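Stalik office chair, black

I've had one of these at my own desk since September, so I'm a bit biased, but it's the chair I recommend when people write in asking for something plain that rolls well and doesn't take over a small room. Black seat, curved black back, armrests, five-star base on casters. No headrest, no chrome, no racing stripes!

Price is 275, same as last year, and assembly is on you (one hex key, in the bag with the bolts). The item number is 629 if you're ordering by phone. Riltisier makes the casters, and spares fit straight in, so keep our link handy if you wear one out.

A few things I get asked a lot. Yes, you can use it on a wood floor, I do, but sweep first – grit stuck in a wheel is what scratches. Moving it between rooms is easy enough: I get behind it, take the back with both hands and push. Going over a door sill I tip it a little and go slow. And please don't lift it by the armrests, they're bolted for leaning on and they will loosen up (ask me how I know).

Black office chair on a wood floor, by a brick wall:
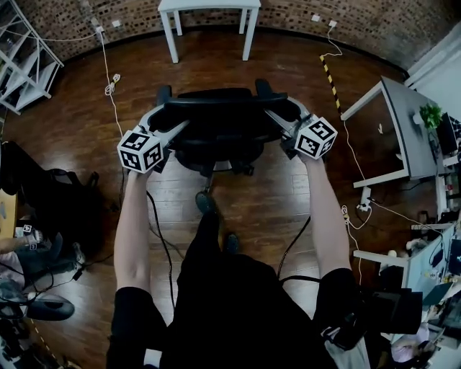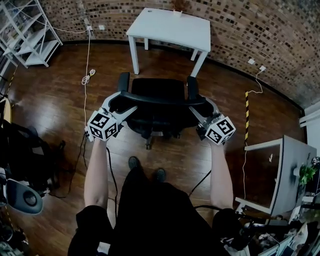
Delivery in Wolville is free and usually takes 2 days. Anywhere else it goes out with the Mfinanga truck, and they'll call before they come. I have the gray version on order too but no date for it yet, so if you're set on gray, send me a note and I'll put you on the list. Returns are fine as long as the base hasn't been put on, that part is a real pain to get off again.

Page updated 2019-12-16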